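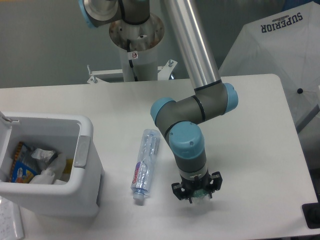 Robot Open Day at Gestska: Frequently Asked Questions

When is it?
The open day is in September. Doors open at 10 a.m. and the last group starts at 3:30 p.m. Each group spends an hour with us.

Do I need to book?
Yes. Groups are limited to 12 people. Use the booking form on the Visits page and pick a start time. You will get an email with your group letter. If your plans change, please cancel so we can offer the place to the next person on the list.

Is there a charge?
No. Parking is free too, but the front lot fills up by late morning. The overflow lot is behind the Adjei building, a short walk along the fence.

What will I see?
The main demonstration is trash sorting. A robot arm works at a table and moves everyday waste, such as drink bottles and snack wrappers, between the tabletop and a bin. An operator talks through each step and explains how the arm decides where to grip. After that you visit the workshop, where the grippers are put together and repaired.

Why trash?
It is hard to handle. A new bottle has a shape you can measure, and a crushed one does not. Wrappers fold, slide and stick to each other. If a gripper can deal with those, it can deal with most of what our customers send us.

Does the arm run by itself?
Part of the time. In the first half the operator guides it by hand control. In the second half it runs on Prindivex, our planning software. The operator stays at the stop button during both.

Does it ever miss?
Yes. Thin film is the usual problem. We do not edit the demonstration or restart it when something drops, so you may see a few tries at the same piece.

Can I touch the robot?
Not while it has power. At the end of each session the arm is switched off and you can come up to the table. There is also a spare gripper on the workshop bench that you can hold and open by hand.

How close can I stand?
A line is taped on the floor. Please stay behind it, and keep bags and strollers behind it as well.

Can I bring my own trash to try?
One item per group — clean, empty and no glass. Give it to the operator at the start.

Can children come?
Children aged eight and up are welcome with an adult. School parties should write to Meifang Li, who sets aside separate morning times for them. We can take up to 20 students per visit with two teachers.

Is the building accessible?
The demonstration room and restrooms are on the ground floor. The workshop is up 17 steps and there is no elevator. If stairs are a problem, tell us when you book and a technician will bring parts down to you.

Can I take pictures?
Yes in the demonstration room, without flash. No pictures in the workshop, where we have customer parts on the benches.

How do I get there by bus?
Take route 670 to Groltberg and use the side entrance facing the stop.

Who can I ask about jobs or internships?
Delia Ibarra will be at the front desk from noon to 2 p.m. You can leave a résumé with her.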